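Padard will add 31 assisted living apartments to its Urkari senior community, with the first move-ins planned for December, the company said on 21 May 2020. 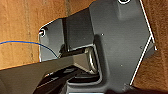 Dark gray metal bracket against a wood surface.

Bortolotti is the general contractor. Visitor limits remain in force, and crews will use a separate entrance.

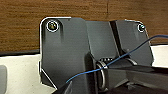
A round screw in the bracket's left plate.

The 2-story wing includes a 3,000-square-foot therapy area - open to residents at all care levels.

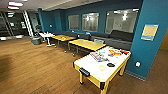
Director Veronika Gasser said group activities stay suspended. Meals are delivered to apartments.

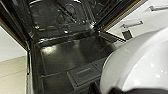 Interior of an open dishwasher.

Applications open Thursday.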